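Mug tree

From the Hevby Handbook of Household Objects, section 6: Tableware and its storage

A mug tree (also mug stand, mug holder or cup tree) is a freestanding household rack on which drinking mugs are hung by their handles. It consists of an upright post fixed into a base, with a number of pegs set into the post at an upward angle. Mug trees are kept on kitchen counters, tables and open shelves, and are found in offices and guest houses as well as in private homes.

Terminology

The word "tree" refers to the branching form and is shared with related objects such as the hat tree and the shoe tree. In trade catalogs the terms "tree" and "stand" are used interchangeably. "Rack" is more often applied to models that are screwed to a wall or to the underside of a cabinet. The Hevby household collection holds a printed list of turned goods from 1837 in which an entry for a "cup post, with pins" appears between towel rollers and butter prints. The entry carries no drawing, and its relation to the later mug tree has not been settled.

Construction

The post is commonly a length of dowel or a squared stick with rounded edges. Holes are bored into it at an angle and the pegs are glued in place. On a stand with 6 pegs, the usual arrangement is in pairs at different heights, each pair turned from the one below so that the mugs do not touch. Stands with a single pair of pegs are sold for small kitchens.

Light-colored woods are widely used for post and pegs. The base may be of the same wood or of a contrasting material or finish, and a dark round base under a pale post is a common combination.

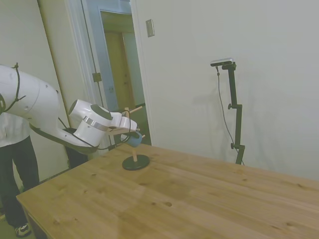
Khaemba maintains that the base deserves more attention than the pegs, and that any stand should be tried with a single mug on its topmost peg before it is bought. On this view a stand that rocks under one mug will be a nuisance for as long as it is owned, however well it behaves when full.

Makers address the question of stability in several ways. The base may be widened, made thicker, or weighted with a metal disk set into the underside. Felt or cork pads are often added to protect the surface below, although pads of uneven thickness can themselves cause rocking. The Tindeck pattern, a plain type with straight pegs and a round base, is supplied with the post as a separate part, fastened from beneath by a screw. The Naneo pattern has shorter pegs and a post that cannot be removed.

Peg angle

The angle at which a peg leaves the post determines how securely a mug hangs. In the Tindeck pattern the pegs rise 40 degrees above the horizontal. A flatter peg is easier to load but allows the handle to slide toward the tip when the stand is moved. A steeper peg holds the handle close to the post, where a wide mug may press against the wood and hang crookedly.

Handle shape also has a bearing. A large open handle fits nearly any peg. Small ring handles, of the kind found on espresso cups, may not pass over a thick peg at all.

Use

A mug is generally held by its body and tilted so that the opening of the handle meets the end of the peg. It is then moved along the peg and lowered until the handle takes the weight.
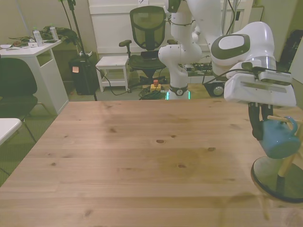 Loading proceeds best from side to side, with the second mug placed opposite the first. Lower pegs are filled before upper ones, which keeps the weight near the base. Unloading follows the reverse order. Heavy stoneware is better kept on the lower pegs, and lighter pieces may be hung above.

Mugs should be dried before hanging. Water left inside a mug may run down onto the post and collect where it enters the base, and repeated wetting at this point can loosen the glue or raise the grain.

Placement

A mug tree requires a level surface with enough clearance for a hand to approach from the side. Placement near the edge of a table is discouraged in homes with small children. The gap between the stand and a wall should be at least the width of a mug, or the rear pegs will be difficult to reach.

Softwood tabletops, pine in particular, mark easily under a weighted base. A thin mat is recommended where the stand remains in one position. Knots and end joints in the boards are of little consequence if the surface has been planed flat, but a raised seam beneath the base can set the post off vertical.

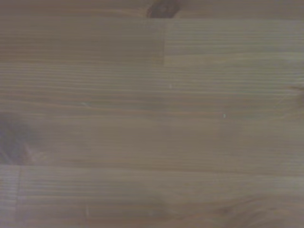
Tabletop of joined softwood boards, with a dark knot near the upper edge.

Care

Wooden stands are wiped with a damp cloth and dried at once. They are not suited to the dishwasher. Unfinished pegs may be treated with food-safe oil 2 times a year and left overnight before the mugs are returned. A loose peg can be removed, cleaned of old glue and reset with wood glue.

See also: Cup hook; Dish rack; Plate rack; Towel roller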